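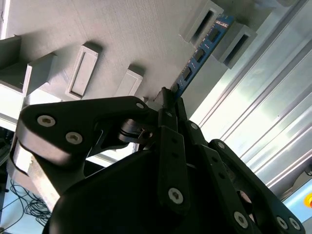 Section 3: Memory

Last updated August 8, 2024

This section covers adding or replacing memory in the Granska 201 desktop workstation. It applies to all units shipped with the Isesow main board. Units with the older Dauda board use a different slot order and are covered in a separate supplement, part number 2647.

Before you start

You will need a Phillips screwdriver, a grounding strap, and the memory modules you plan to install. Work at a table with a hard surface. Carpet and synthetic clothing build up static charge, and a discharge too small to feel can damage a module.

Use only unbuffered modules of the type printed on the label inside the side cover. Modules of another type have the notch in a different place and will not seat.

CAUTION: Shut down the computer and unplug the power cord before removing the side cover. Turning off the front switch alone leaves standby power on the board.

Opening the case

1. Save your work and shut down the operating system.

2. Set the switch on the rear of the power supply to O and unplug the power cord.

3. Press and hold the front power button for five seconds to drain the remaining charge.

4. Disconnect all other cables. Label them if you have more than one display.

5. Lay the case on its right side, with the rear panel facing you.

6. Remove the two thumbscrews from the rear edge of the side cover. Slide the cover toward you until it stops, then lift it off.

7. Clip the grounding strap to bare metal on the case. Painted surfaces do not make a good contact.

Removing a module

If you are only adding memory to an empty slot, go to "Installing a module."

1. Find the memory slots to the right of the processor cooler. If the drive cage blocks your access, release the green latch and swing the cage outward.

2. Press the latches at both ends of the slot away from the module. The module rises slightly when the latches are fully open.

3. Hold the module by its short edges and pull it straight up. Do not rock it from side to side.

4. Place the module in an antistatic bag.

NOTE: Modules can be warm after use. If the computer has been running, wait ten minutes before touching them.

Slot order

The slots are marked A1, A2, B1, and B2 on the board, starting from the slot nearest the processor.

One module: A2
Two modules: A2 and B2
Four modules: all slots

Three modules are not supported. The computer may start with three installed, but the third will run in single-channel mode and the memory test described below will report a warning. When installing two or four modules, use modules of the same size and speed. Mixed pairs run at the speed of the slower module.

Installing a module

1. Open the latches at both ends of the slot.

2. Take the module out of its packaging. Hold it by the edges and keep your fingers off the gold contacts.

3. Line up the notch in the lower edge of the module with the raised key in the slot. The notch is off center, so the module fits one way only. If the two do not line up, turn the module end for end.

4. Set the module upright in the slot, with each end in its guide.

5. Press down on both ends of the top edge with your thumbs, using even force, until both latches close. Some force is normal – the board may flex slightly.

6. Check that both latches sit fully in the side notches of the module. A module that is seated at one end only will keep the computer from starting.

CAUTION: Do not push a latch closed by hand to pull a module into place. If the latch does not close when you press on the module, take the module out and start again from step 3.

Closing the case

1. Swing the drive cage back until the green latch clicks. Make sure no cables are caught under the hinge.

2. Remove the grounding strap.

3. Refit the side cover and tighten both thumbscrews.

4. Stand the case upright, reconnect all cables, and set the rear switch to I.

First start

The first start after a memory change takes longer than usual. The screen can stay blank for over 700 seconds while the board sets its timing values. Do not turn off the power during this time. The front light blinks white while the process is running and turns solid when it is done.

1. Press F2 when the Cliltska logo appears.

2. Select System, then Memory. Check that the total matches what you installed.

3. Select Run Short Test and wait for the result.

4. Press F10 to save and exit.

If something goes wrong

Front light blinks amber three times: no memory found. Reseat all modules.

Front light blinks amber five times: wrong module type. Check the label inside the side cover.

Total is lower than expected: one module is not seated, or is in the wrong slot. Test each module alone in slot A2.

Short test reports a warning: check the slot order, then run the test again.

Section text: Ifeanyi Okonkwo. Technical review: Olumide Balogun.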